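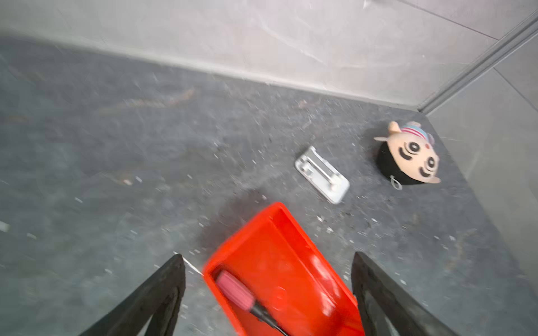
The gripper over the red-orange tray at the Lanwood open day in May.

Lanwood opens its workshop once a year, and the queue for the arm was at the door by ten. Most of the building was given over to conveyors and packing lines, but people kept drifting back to one corner where a black two-fingered gripper was being shown on small household things.

Raghda Saliba ran the morning session. She explained that the camera sits close to the fingers, so the picture on the monitor moves whenever the arm does. Visitors watched that more than the arm.

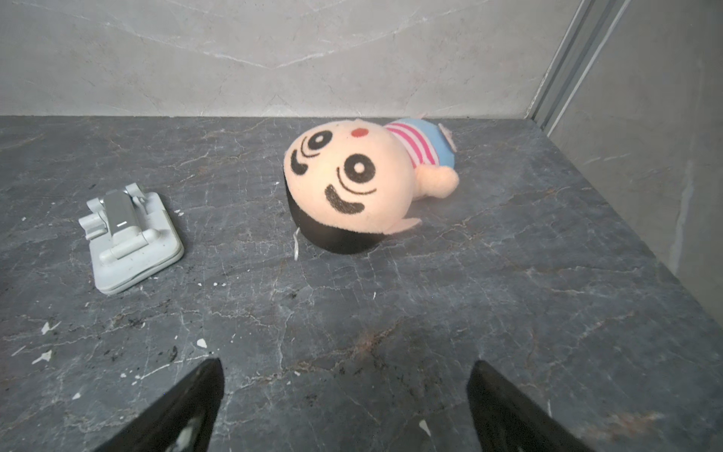 Fingers open, with the soft toy further back on the dark stone surface.

Soft things are harder than they look. A toy squashes when it is gripped, and its shape changes with every attempt. Saliba's team spent 40 hours on soft goods before the open day, and she said she would have liked 75.
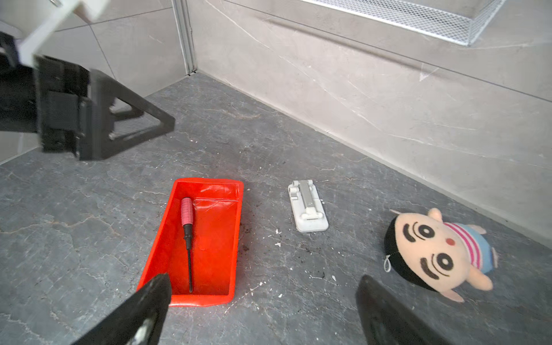
Lanwood wants the arm for sorting returned goods, where one box can hold almost anything. That means long thin items as well as round ones. The screwdriver in the tray is a fair test, with a thick ribbed handle at one end and a narrow shaft at the other, and the fingers need a different opening for each. Saliba prefers to go for the handle. Her colleague Jad Sleiman likes to lift the whole tray, and the two of them argued about it cheerfully in front of 25 visitors.

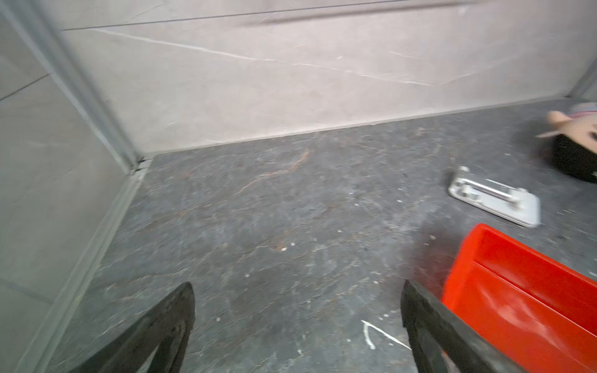 Kwabena Amegashie asked how long it would be before an arm like that was any use on a night shift, and said his own warehouse at Brurdale would want to see it run for a month first. Sleiman told him a trial at Skosdale was planned for the autumn. The afternoon session started at two, with tea in the loading bay.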